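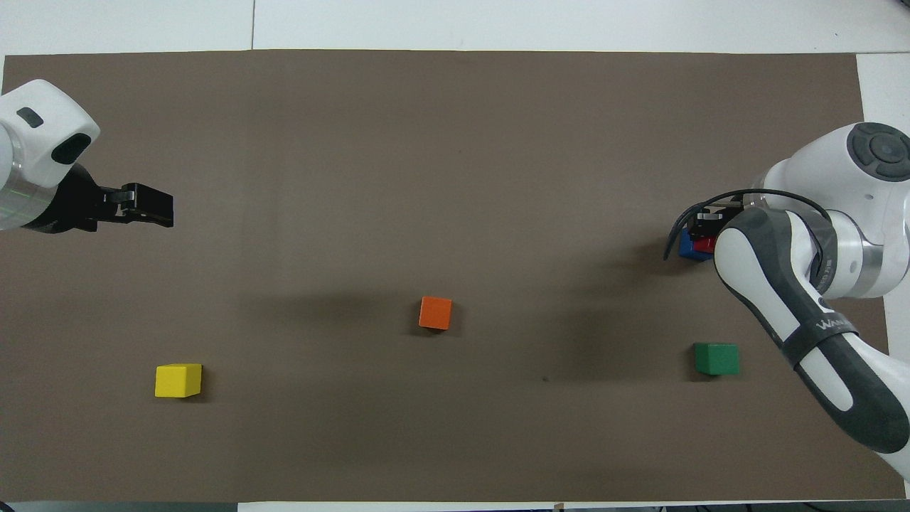

Figure 3. Wooden cubes on a mat, viewed from above.

4.2 Block play at home and early number words

Small wooden cubes remain among the most widely owned toys in homes with children under six (Figure 3). Their place in preschool classrooms is well documented, but much less has been written about how families use them at home. This section reports the results of the home survey for the Istholm and Handavitz school districts and relates them to the children's scores on the number-word portion of the Doležal Early Learning Inventory.

Survey forms were mailed to 3,925 households in September, at the start of the school year. Of these, 3,108 were returned with all required items complete. Returns were somewhat lower in Handavitz, where a larger share of families had moved within the past year. Households that returned incomplete forms were sent one reminder and were then dropped from the analysis. The survey closed before the Flarkamwood district joined the project, and its families are considered separately in Section 5.

Parents were asked whether the child had blocks at home, how often the blocks were used in an ordinary week, and whether an adult usually took part. A further item asked what kinds of words came up during play. Answers to this item were sorted into three groups: words for number ("two more," "one left"), words for place ("under," "next to"), and words for size. Many parents gave answers that fell into more than one group, and these were entered under each.

Simply having blocks in the home showed no clear link to number-word scores once family income and the child's age were taken into account. Frequency of use showed a weak link in Istholm and none in Handavitz. The strongest pattern concerned adult talk. Children whose parents reported using number words during play scored higher in both districts, and the difference held for children who played with blocks only once or twice a week. Words for place were linked to scores on the shape items but had little bearing on number words.

A subgroup of 500 families agreed to keep a play diary. Each was asked to write down one play period of at least 20 minutes, noting the materials used and any counting or comparing by the child or the adult. The diaries generally agreed with the survey answers, although parents tended to report more number talk on the survey than they recorded in the diary. Older brothers and sisters, who were not mentioned on the survey form, appeared often in the diaries as partners in play. Their part in the child's learning could not be separated from that of the parents with the data at hand, and the estimates in Table 6 should be read with this limit in mind.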